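Gustumside Amateur Boxing Club
Minutes of the general meeting, 2019-06-22

The meeting opened with 17 members present, which satisfies the quorum under rule 6. Corina Steiner took the chair. Minutes of the previous meeting were approved with one correction: the glove inspection was signed off before the spring show, and the word "after" was struck.

1. Home show, July

The date is confirmed with the Gisler Hall. Hall hire is $1110, including chairs and use of the two changing rooms. The ring will be hired separately from Allumbridge for $399, delivered and built. Allumbridge will send the canvas and ropes they used last time. The bottom rope was slack on that occasion and the request for a replacement is to be put in writing.

Capacity at ringside stays at 40 seats. A motion to add a second row on the blue corner side was discussed. The aisle to the medical table must remain clear at full width, and the second row would narrow it. Motion withdrawn.

2. Matchmaking

The provisional card has eleven bouts, four of them novice. Two pairings at 141 lb remain open. Both depend on the visiting club confirming bout counts from the passbooks, and no bout will be printed in the program until both books have been seen. Weight tolerance for the novice bouts was left as it is.

The check weigh-in moves to the morning. The club scale is due for calibration and will not be used for the official weigh-in until the certificate has been received.

3. Scoring and records

The club will continue to use Histix for bout records and medical suspension dates. Entries for the last two shows are complete except for one stoppage, which was recorded as a retirement. The referee's sheet shows the contest was stopped in round two. The entry will be changed and the suspension period recalculated from the date of the bout.

Paper scorecards will be kept as the primary record at the July show — the electronic entry is made from them afterward.

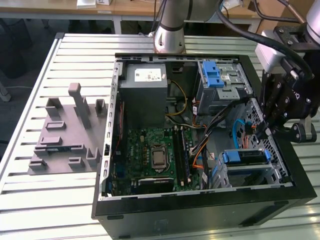 Steiner asked that the scorecards be collected after every bout and not at the interval, as two cards from the spring show had reached the desk unsigned. Agreed. The runner will check for a signature at each judge's position before leaving it.

4. Training schedule

Open sparring is limited to one session a week until the show. Carded boxers have priority in the ring. Headguards are required for all sparring, including body-only rounds. This is already in the gym rules, but it had lapsed in the late session and coaches were reminded of it.

The heavy bag nearest the door has split at the seam and has been taken down. Repair to be priced against replacement. The bracket is sound.

5. Officials

Three judges, two referees and a timekeeper are confirmed. The ringside physician is confirmed in writing. A second timekeeper is still needed for the afternoon.

6. Other business

Hand wraps left in the changing room will be thrown out at the end of each month. The proposal for a club robe was deferred — no price had been obtained.

Actions
Written request to Allumbridge about the bottom rope: Steiner
Scale calibration certificate: secretary
Correction of stoppage entry in Histix: records officer
Price for bag repair and for a new bag: head coach

The meeting was closed by the chair. The next meeting will be held after the July show, on a date to be posted in the gym.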